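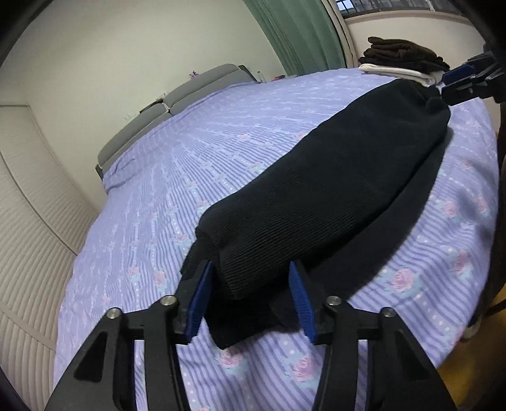

Shrinkage and Shape Loss in Ribbed Knits After Home Laundering
Final report, Textile Care and Reuse
Group members: Leidy Rengifo, Mervin Morin, Chantelle Mokgethi
Advisor: Raymonde Zacharias
November 6, 2020

1. Background
Ribbed knits stretch easily across the width and recover well when new. After repeated washing they often get shorter and wider, and the cuffs and hems stop pulling back in. Most care labels tell the owner to wash cool and dry flat, but many people in Marnby use shared laundry rooms where a flat drying space is hard to find. We wanted to know how much the drying method matters compared with the water temperature.

2. Materials
The Cernside thrift store let us have 47 knit items that could not be sold. We sorted them by fiber using the sewn-in labels. Items with no label were put in a separate group and left out of the main results. Josée Beaudoin at the store also gave us her notes on which donated knits get turned away and why. Stretched necklines were the most common reason, followed by pilling.

3. Method
Each item was marked with two lines of white thread, one along the ribs and one across them. We measured the lines before the first wash and after every wash, with the item lying relaxed on a table. Half of each fiber group was dried flat and the other half was hung from a rod. Mervin did all of the measuring so that the pull on the tape would stay the same. We took 516 measurements in total between April and the end of the project.

Items too damaged to measure were cut up for the reuse part of the course. Ribbed fabric works well for small bags because it gathers tightly under a cord. The cut edges need to be finished first or they run.

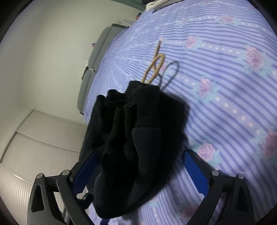

Figure 1. Black knit bag with a tan drawstring.

4. Results
Hanging made the cotton items longer along the ribs and narrower across them. The acrylic items changed less in both directions. Wool was the only group where water temperature had a larger effect than drying method, and two of the wool items felted badly enough that the thread lines could not be read.

5. Problems
The machines in the Erer building were replaced partway through, and the new ones spin faster. We did not repeat the earlier washes. The wool group was also too small to say much about.

6. Next steps
Chantelle has written a one-page care sheet for the store to hand out. A second group could test folding items over two rods, which takes less space than drying flat.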